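Home > Laundry > How-To

How to Wash a Quilt in a Front-Loading Washer

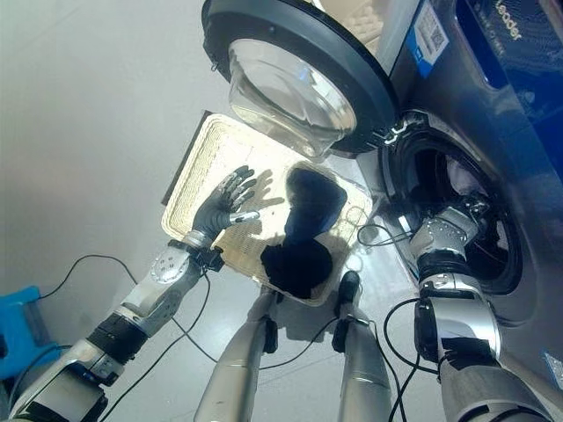 A front-loading washer with the door open.

Posted 09/08/2019 by Niall Lamont

Most cotton quilts made in the last thirty years or so can go in a home washing machine. Antique quilts, silk quilts and anything with hand-painted fabric should not. If you have one of those, stop here and talk to a textile cleaner.

What follows is the method I use for ordinary bed quilts with cotton tops and cotton or polyester batting. It takes most of a day, but nearly all of that is drying time.

What you need

A front loader big enough for the quilt
Liquid detergent with no bleach and no fabric softener in it
Color catcher sheets
A white cloth for testing dye
Two clean flat sheets
A needle and matching thread

Check the size first

Put the quilt in the dry drum before you do anything else. Fold it loosely and feed it in. You should be able to get your whole hand between the quilt and the top of the drum. If you have to push to close the door, the machine is too small and the middle of the quilt will not rinse properly. Take it to a laundromat and use one of the large machines. A king size quilt with wool batting nearly always needs the laundromat.

Test for loose dye

Wet a corner of the white cloth with cool water and rub it on each dark fabric in the quilt for ten seconds. Reds, navy blues and dark purples are the ones to worry about. Check the backing too, and the binding. If color comes off on the cloth, you can still wash the quilt, but use cold water, put in three color catchers instead of one, and don't let it sit wet in the drum afterward.

If a lot of color comes off, the kind where the cloth looks painted, soak the quilt in a bathtub of cold water first. Change the water when it turns. Keep going until it stays clear. My wedding quilt from Valdir Brito, which has a red Seol print all down one side, took most of an evening.

Mend before you wash

Go over both sides under a good light. Any seam that has opened will open further in the wash. Close small gaps with a ladder stitch and knot the thread inside the seam. Check the binding at the corners, where it wears first. If a patch has worn through to the batting, baste a piece of net over it and take the net off when the quilt is dry.

Treat stains

Dab a little of the same liquid detergent on the spot, work it in with a fingertip and leave it for fifteen minutes. Do not scrub with a brush. It roughs up the cotton and can pull batting through the needle holes. Old yellow marks from storage will probably need a long soak and may not come out at all.

Load and wash

1. Wipe the rubber door seal with a damp cloth. Lint and hair collect in the fold and will end up on the quilt.

2. Put the quilt in by itself. Feed it around the drum so the weight is spread out.

3. Add the color catchers on top.

4. Use half the detergent you would use for a full load. Extra suds stay in the batting and dry stiff.

5. Choose the delicate or bedding cycle, cold water, and the lowest spin, which on my machine is 500.

6. Add one extra rinse.

If the machine stops partway and complains about balance, drain it, open the door, shift the quilt around and start the spin again. You may have to do this more than once with a heavy quilt.

Dry it flat

Lift the quilt out with both arms under it. Never pull it out by a corner, as a wet quilt is heavy enough to snap its own stitches. Lay one sheet on the grass or on a clean floor, spread the quilt on it and pull the edges square. Put the other sheet on top if you are outside, to keep off sun and birds. Turn it over after a few hours.

You can finish it in the dryer on low for twenty minutes if it is still a little damp in the middle. Don't dry it completely by machine unless you want the crinkled look and some shrinkage.

How often

Once a year is plenty for a quilt on a bed that gets used. I do ours in October before they go back on. In between, hang them over a railing for an afternoon. A quilt that has only been in a closet needs airing and refolding along different lines, and no wash.

Related

How to Clean a Washer Door Seal
Darkomano Cotton Batting: Shrinkage Test
Storing Quilts Without Creases
Washing a Terora Wool Blanket by Hand
Fixing Worn Quilt Binding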